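Chapter 7
Washing and Drying Painted Vehicle Surfaces

Learning Objectives
After completing this chapter, students should be able to:
Explain why loose soil must be removed before any hand contact with the paint.
Select a wash mitt and drying towel suited to the condition of the finish.
Carry out the two-bucket wash in the correct order.

7.1 Introduction
Most of the fine scratches found on a vehicle in daily use are made during washing. Grit that remains on a panel is dragged across the clear coat by the mitt or the towel, and each pass leaves a mark. Under direct light these marks appear as a web of circular lines, commonly called swirls. A technician who washes well will have less correction work to do later.

The training shop at Felledine keeps a wash record for every vehicle that enters the program. By March of its first year the record held 987 entries. Students will refer to it in the exercises for Sections 7.3 and 7.5, and should learn its column headings before starting them.

Washing also prepares the surface for inspection. Chips, tar spots and overspray are easily missed on a dirty panel. Inspection should be made on a clean, dry vehicle, one panel at a time, and the findings entered on the work order before any product is applied.

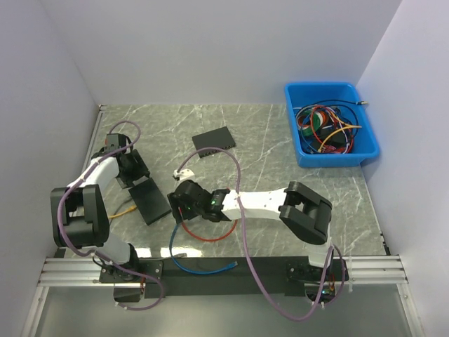

7.2 Water, Soap and Dilution
Car wash soap lubricates the surface and holds soil in the water. Household dish soap is not a substitute and may strip wax from the finish. The exercises in this book use Ovelora Wash Concentrate at 20 milliliters to each bucket. Students using Werkell products should follow the dilution printed on the container.

Two buckets are required. The first holds the soap solution. The second holds plain water and is used to rinse the mitt after each panel. Both should be fitted with grit guards. Rinse water must be changed when the guard is no longer visible through it.

Work begins at the roof and moves downward. Wheels and lower sills are washed with a separate mitt, which is stored apart from those used on paint.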